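Small rooms, full lives – speaker notes
Grinard Town Library, Sat 30 March

Slide 1. Title
Wait until the people at the back have chairs. Thank the library. Say that I will speak slowly and that questions are welcome at any time.

Slide 2. Where the numbers come from
We sent our form to every rented home in the Prergate district, 3,752 in total. We received 664 answers. Stay on this slide, because the people who answered are perhaps the ones who are most unhappy with their space. I should say this before somebody else says it.

Slide 3. What people wrote
The form had one open question: what do you miss most in your home? I expected "a bigger kitchen". Many wrote "a place to put the suitcase" or "a door I can close". Read the two long answers from the handout. Do not hurry with the second one, it is sad and a little funny.

Slide 4. Furniture that does more than one job
A bed takes the same floor all day, also when it is not used for sleeping. Explain the old idea of the box bed, then go to the units of today, with shelves, a cabinet and a place to lie down in one piece. 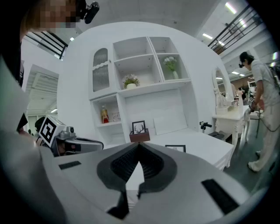

Photo: Wukov Studio, used with permission

Ask the room: who has slept on something like this as a child? Let them talk for one or two minutes. Then the weak points – it is heavy, it is hard to move to the next apartment, and cleaning behind it is a real job.

Slide 5. The Abdel Hamid Street building
13 apartments, one shared storage room in the basement. The tenants made the rules for it themselves last July. Show the floor plan. The storage room helped more than any new furniture, this is my main point today.

Slide 6. What a landlord can do
Hooks, deep window sills, a dry basement. Keep it short if we are already late.

Questions
If they ask about cost: the shelves in the shared room cost 700 for all apartments together, and the tenants put them up in one weekend. If they ask about law, I am not a lawyer, send them to the advice desk on the first floor.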